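Robot Cell Technician (Pick and Place) - Zustovley workshop

Clirkus is looking for a patient, practical person to take over the day-to-day care of one robot cell at our Zustovley workshop. It's a permanent job and it really is just the one cell, so if you've ever wished you could get to know a single machine properly instead of running between a dozen of them, please keep reading.

The cell is called Illés. It has one arm, one gripper and a small camera mounted at the wrist, and it spends its shifts picking up household items, mostly drinkware and bottles, and setting them down where they belong. It was put together in May by our own people with help from Itside, who still supply the gripper parts and will answer the phone when we're stuck. Illés has its own logbook with 191 entries in it so far, and a good many of those are written in pencil and deserve a kinder reader than they've had.

Most of your mornings will begin with the wrist. You'll wipe the camera window, check that the bracket hasn't crept, and run the short calibration before the first pick of the day. The bracket is held by 6 small screws that like to be done up evenly, and you'll come to know by feel when one of them has backed off. After that it's finger pads, cable routing and a slow pass of the arm through its full reach while you listen to it - we're big believers in listening.

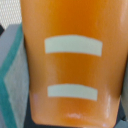

Smooth, shiny items are the ones that will take up most of your thinking. Glare can fool the edge finder, and when the gripper is in close there isn't much background left for the software to go by, so the lamp angle and the exposure setting both matter a great deal. We keep a sheet of settings that have worked and another of settings that haven't, and we'd love for you to add to both.

The finger pads are changed every 3,000 picks, or sooner if they've gone hard or glossy. The last set only made it to 1,154 before we pulled them, and we'd like somebody with the time and curiosity to find out why. You'd also look after the spares drawer, grease the joints on schedule, back up the controller before any change is made, and write up what you did in words the evening crew can follow.

You don't need a degree for this. A trade certificate in electrical, mechanical or mechatronics work would be lovely, and so would a few years of keeping any sort of machinery going, whether that was a packaging line, a print shop or a dairy. You should be comfortable with a multimeter and a torque driver, and willing to lock out the cell every single time you step inside the guarding. If you haven't worked with a robot arm before, we'll teach you - the first few weeks are spent alongside the person you'll be replacing, who is moving to another site and is rather fond of Illés.

The job is full time on day shift, with the odd late finish when a part comes in. Boots and tools are supplied. We're happy to talk about a shorter week for the right person.

To apply, send us a resumé and a letter, as long or as short as you like, telling us about a machine you looked after and one fault on it that took you a while to find. We read all of them. Applications are open until the position is filled, and we'll write back to everyone either way.

Posted January 13, 2026

Contact Clirkus | Careers | Privacy | © Clirkus, all rights reserved | Back to top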